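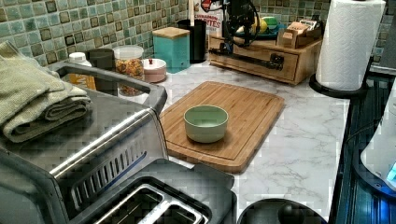 Green dish on the cutting board, arm parked toward the back of the counter.

Long fingers or short pads for picking up a shallow dish by the rim?

Last updated: February

rimgrasp

I am comparing two finger sets on the same parallel gripper and would like a second opinion before I order more parts. The task is to pick up a small round dish from a cutting board and set it down on a tray at the other end of the counter. The grasp is one finger inside the rim, one outside.

Set A is the long narrow fingers from Pandedgate. Set B is the short rubber-faced pads that came with the gripper. The controller is a Zororden, stock firmware, position mode with a current limit on the jaws.

Set B holds better once it is on the rim, but the gripper body comes down so low that I have trouble with the approach whenever the dish is near the toaster oven. Set A reaches in easily and then flexes. At the fingertip I measure 3 mm of sideways deflection at the current limit, and the dish rotates in the grasp about one try in four.

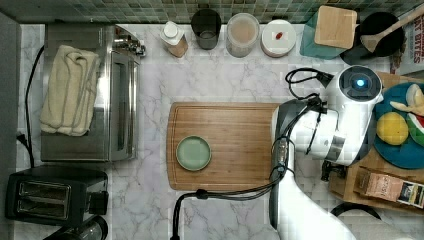 Overhead view with the wrist over the right end of the board.

The overhead camera is the one I use for locating the dish. It does well on the white counter and less well on the board, where the grain gives it false edges. The wrist camera takes over for the last part of the descent.

The other thing I have not settled is cable routing. The loops from the wrist hang low enough to lie over the board in some poses, and with Set B they have dragged the dish twice. I have tried hook-and-loop straps at the wrist, but then the last joint loses part of its range.
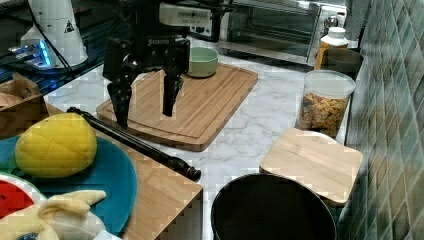 Long fingers above the board, dish at the back right corner.

Is there a way to keep the reach of Set A without the flex, or should I go back to the short pads and change the approach angle? I would prefer not to move the appliances.

pirnano_bench

Keep the long fingers. Your deflection comes from the length of the lever, so the cheap fix is to lower the grip force. A light dish does not need the full current limit. Drop it until the dish starts to slip, go up one notch and stop there. Then put a thin layer of silicone on the inside faces. I run a Pirnano gripper with fingers of similar length and have done it this way on cups and saucers. The saucers still rotate now and then if I catch them off center.

For the cables, route them along the top of the forearm and leave the slack at the elbow. Straps at the wrist will always cost you range.

rimgrasp

Thanks. Lowering the force helped with the rotation. I ran 26 tries on Monday with the silicone on and had one drop, near the corner of the board. What remains is the handover from overhead to wrist camera.

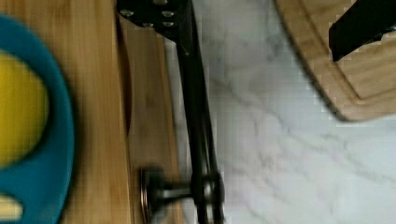
The wrist stream arrives 200 ms late at full resolution, and the controller treats each frame as current. If the arm is still moving sideways at handover, the fingers come down on the wrong side of the rim. Cutting the resolution shortens the delay, but then I lose the rim against the wood.

nagano_cell4

Two separate problems. First, timestamp the frames at capture and look up the joint positions for that time, not for the time the frame shows up. The Zororden keeps a joint history buffer of 1,000 samples, and you can query it by time. Check that both clocks agree before you trust it. Second, stop the lateral motion before handover. Hold the wrist still until at least one fresh frame has come in, then go straight down. It costs a little cycle time.

I would also shorten the exposure. Any blur at the fingertips makes the rim fit worse, and more light over the counter is easier than filtering afterward.

On the original point, I don't agree that less force is the whole answer. It works for an empty dish. Once there is anything in it you will need the force back, and the flex comes back with it. Either get the fingers in a stiffer material or add a rib down the outside face. The rib must not extend to the tip, or it will hit the board before the pad reaches the rim.

servo_shelf

just use suction

rimgrasp

Suction was the first thing I tried. The cup did not seal on the curved inside of the dish. I will do the timestamp change first and leave the ribs until I start putting things in it.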